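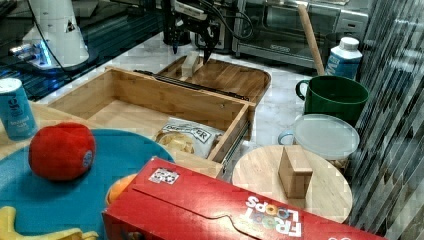 Who can join the Keson reading study? Any adult who reads a printed book or newspaper in English at least once a week, and who learned English after the age of 12.

We are looking for readers to take part in two evening sessions at the Condley library, room 213, in October. Each session starts at 6:30 p.m. and lasts 81 minutes, with a short pause in the middle. You will read short stories on paper, mark the words which stop you, and afterwards talk with us about them in a small group. There is no test and we do not give grades.

Please bring your reading glasses if you use them. Pencils and paper are provided. Participants who attend both sessions receive a book voucher and a copy of *Cistula*, our collection of short stories for adult learners.

**To apply**, write us a few lines in English by email or leave a note at the Condley front desk. Tell us your first language, what you read last, and which evenings you cannot come. Mistakes in your letter are not a problem. We answer every letter within two weeks.

Keson Reading Group, Condley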